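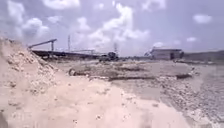
Graded dirt and a soil mound.

Stuvdale Winter Sailing Results, data card
Last touched November 27, 2024

What this is
Race results for the Stuvdale keelboat and dinghy fleets, one row per boat per race. Pulled out of the old club spreadsheets and the Trarkon scoring exports, cleaned up, put in one CSV. Handicap and scratch both in there.

Size
331 races. 160 boats, counting a boat as one boat even when it changed sail number. More than 900 rows have a hand-fixed finish time, flagged in the column fixed_by_hand.

Files
results.csv - the main thing
boats.csv - hull class, sail number, rating at start of season
races.csv - start time, course letter, wind if someone wrote it down
codes.txt - what DNF, DNS, OCS, RET and so on turn into

Columns people ask about
elapsed_s is seconds from the boat's own start, not the first gun. Pursuit races have it blank, use place instead.
corrected_s is elapsed times rating. Recomputed by us. Will not always match the printed sheets, the old sheets rounded at every step.
wind_kn is whatever the race box noted. Sometimes a range, we took the middle. Gusts dropped.
course is a letter A to H. Course F was relaid when the outer mark moved, so old F and new F are different lengths. Use course_ver.

How to load
Any CSV reader. UTF-8, commas, header on line 1. Times are local, no offset. The November clock change falls between race days so we left it alone. 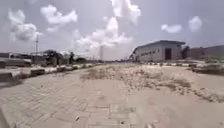

Sarkar wrote in after the first release to say that the pursuit starts looked wrong for the slower dinghies, three of them going off after boats they should have led away, and asked if the start sheet had been sorted by sail number before the times were pasted in. It had. Fixed in this version, rerun anything that used pursuit_start.

Known problems
- Abandoned races are in races.csv but have no rows in results.csv. A join will drop them quietly.
- Crew names taken out on purpose. Please dont ask for them.
- Redress shows up as average points with no elapsed time. Some early ones were just typed in as a place, can't tell which.
- Two boats shared a sail number for part of one season. Split by hull class, probaly right.
- Ratings only at season start. Mid season changes missing.

Splits
None shipped. If you need a test set, hold out the last 300 rows by date. Dont shuffle, same boats turn up every week and it leaks.

License
Free for any use, credit Stuvdale and link back. The Sitero mirror is a version behind, get it from the main repo for now.

To do
tide heights
course_ver for the short courses
tests for the code mapping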